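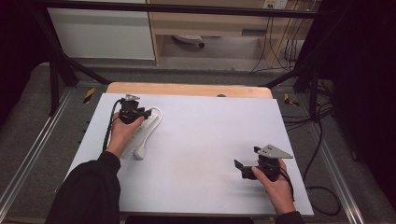 Seung-woo Yoon replied that the strip should come off the board altogether, and that a clamp mount on the table edge would do the job for less trouble than anything sticky.

# Where to put a power strip on a shared worktable?

**Huệ Giáp**
posted 2025-05-03

We have a light wood table with a white board laid flat over the top. The board gets wiped down a lot. The power strip lives on it, and it takes up the space I want for laying out work. The cord is white too and has a habit of looping around behind the strip, so the plug ends up next to it on the board whenever it is not in the wall.

The table is 51 inches long. The floor is gray carpet and I would like to keep the strip off it. I don't want to drill into the board because it has to lift off. The strip has a switch for each socket and a main switch at the cord end, and people need to be able to reach them.

Is there a way to fix it in place that comes off cleanly? And what do I do with the extra cord?

**Kittipong Srisuk**

Velcro.

**Venkatesh Salian**

We went through this in the Garthorpe workroom in January. Here is what we ended up doing.

Unplug the strip first. Turn it over and look for keyhole slots on the back. If it has them, you can screw a narrow batten to the underside of the table and hang the strip from that, but then you lose easy access to the switches. For your case I would put it along the back edge with the sockets facing up.

Use two pieces of hook-and-loop tape, one near each end of the strip. Put the soft side on the board, so that if you take the strip away you aren't left with scratchy patches. Wipe both surfaces with rubbing alcohol, press down hard, and leave it overnight before you plug anything in. We used the Illico tape. It held, and it peeled off with a little residue at one corner.

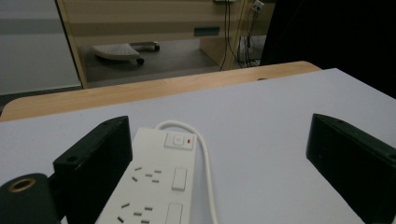
Which end should face the wall outlet? The cord end, so the cord doesn't have to double back along the strip.

With yours that also puts the main switch on the outlet side. If people usually stand at the other end of the table, they will have to lean over to reach it. Try it both ways before you stick anything down.

For the extra cord, make loose loops and hold them with a fabric tie. Don't wind it tight or bend it sharply where it goes into the strip. Don't run it under the board either, or the board will rock and pinch it. And don't run it under the carpet.

Check the rating on the label against what you plug in. Our iron and lamp together come to some 687 watts, well under what ours is rated for. A heater should go straight into the wall.

**Hae-won Noh**

I had the Urkholm tray, the kind that hooks under a desk. Fine for cords. The strip kept sliding to one end and you couldn't see which switches were on. I gave it to Nicholas.

For the board, if old tape leaves marks, use a drop of dish soap on a damp cloth and try a corner first. Keep the strip unplugged and out of the way while you do it. White shows every speck, so I just do the whole top while I'm at it.

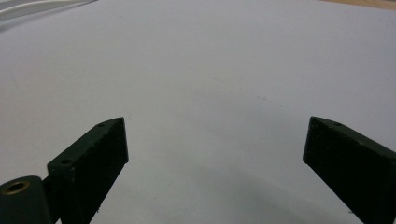
*White surface with a few faint specks.*

**Huệ Giáp**

Thanks. I'm going with the tape along the back edge, cord end toward the outlet. Seung-woo, I did look at clamp mounts, but the ones I found won't close over the table and the board together.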